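Module 4: Tire Pressure, Suspension Sag and Load
Course handout, Motorcycle Chassis Setup, evening section

Read before the Sunday practical. Bring a gauge, a tape measure and the owner's manual for your own machine. Figures in the manual override anything in these notes.

4.1 Terms

Static sag (also called free sag) is the distance the suspension settles under the weight of the motorcycle alone. Rider sag is the distance it settles with the rider in full gear, in the normal riding position. Both are measured from full extension.

Preload is the amount the spring is compressed by its adjuster when the suspension is fully extended. Turning the adjuster changes ride height. It does not change the spring rate. Students mix these up on the written test every term.

Spring rate is the force needed to compress the spring by a given length. A linear spring has one rate. A progressive spring has a rate that rises as it is compressed.

4.2 Measuring rear sag

Put the motorcycle on a center stand or paddock lift so that the rear wheel hangs clear of the ground. Pick a fixed point on the tail section directly over the axle and mark it with tape. Measure from the axle to the mark. Record as L1.

Take the motorcycle off the stand. Push down on the seat and let it rise slowly. Measure again. Record as L2.

Have the rider sit on the motorcycle with both feet on the pegs. One helper holds the front end upright, and a second takes the reading. Record as L3.

Static sag = L1 - L2
Rider sag = L1 - L3

Friction in the seals and linkage affects L2 and L3. Take each reading twice, once after pushing down and once after lifting up, and use the average.

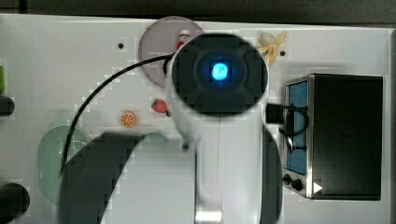

4.3 Reading the results

Set rider sag first, using preload. Then check static sag.

If rider sag is correct and static sag is close to zero, the spring is too soft for the rider. The adjuster has been wound in so far that the rear end tops out. Fit a stiffer spring.

If rider sag is correct and static sag is large, the spring is too stiff. Fit a softer one.

Do not try to correct either case with damping. Damping controls the speed of movement and has no effect on where the suspension comes to rest.

4.4 Tire pressure

Check pressure cold. A tire counts as cold when the motorcycle has stood out of direct sun for at least 2 hours. Pressure climbs as the tire warms, and air let out of a hot tire will leave it low the next morning.

On loose ground a lower pressure gives a longer contact patch and lets the carcass bend over stones. The cost is a higher risk of rim damage and pinched tubes. On the Malano loop, which has both gravel and sealed road, set the pressure for the sealed section and ride the gravel more slowly.

Return to road pressure before any long stretch of highway. An underinflated tire flexes more, builds up heat and can fail.

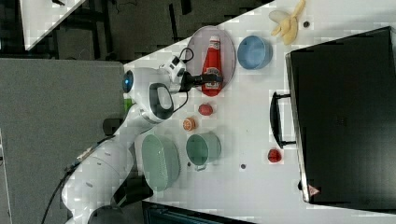 4.5 Luggage

Luggage moves the center of mass up and to the rear. Steering becomes lighter and the front tire carries a smaller share of the load. Pack heavy items low and forward. Keep the left and right cases within 2 pounds of each other.

Recheck rider sag with the luggage fitted. Add rear preload to bring it back to the unloaded value, then check headlight aim.

Stay under the gross weight limit on the frame plate. Rider, passenger, fuel, racks and cases all count toward it.

4.6 Service intervals used in this course

Chain slack: every 1,000 miles, and after any wet or dusty ride
Spoke tension: every 2,000 miles, or after a hard rim strike
Linkage bearings: inspect and grease in November, before winter storage

4.7 Worksheet

Complete one sheet per motorcycle. Record L1, L2 and L3 in millimeters, preload position before and after, and cold pressures front and rear. The Hawthorne group uses the lift at bay 15. The Brernine group starts with tire pressures and changes over at the break.

Sheets without units will be returned unmarked.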